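Utensil stand

A utensil stand (also utensil tree, tool carousel) is a freestanding holder for spatulas, ladles, whisks and the like, hung by the handle from arms or hooks. Related to the mug tree, which is older. Not the same as a crock, where tools stand upright in a jar.

Design
Usually a base, a pole and a set of arms. Wide base matters more than weight – the load hangs out to one side and a narrow foot tips.
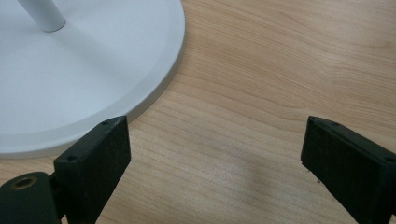
Bases are round on most models, square on some older ones. Arm tips curl up so a handle loop wont slide off. Cheaper stands skip the curl.

History
Wall rails came first. The Vislow works listed a tabletop version in its catalog as item 382, sold mostly to boarding houses. Aoki followed with a rotating hub, later copied by Gradon. Over 100 variants known to collectors, many differing only in color.

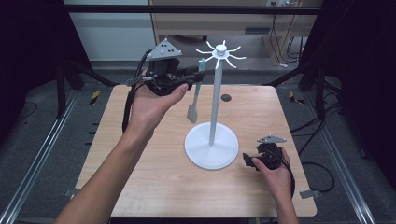 One collector disputes the Aoki claim, saying Gradon had a turning hub on sale first and that the catalogs were simply misdated. Not settled. Risus, a late entrant, made 1,128 stands before dropping the line in March of its second year.

Use and care
Hang heavy tools opposite each other. Wipe the hub, grease collects their. Long ladles need a taller pole.

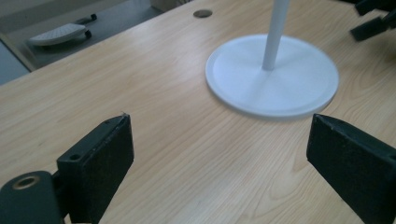
According to a comment on the article's talk page, the advice on ladles should give a minimum height, as short stands leave the bowl resting on the counter. No figure agreed yet.

See also
Mug tree
Pot rack
Crock

Last edited 9 July 2020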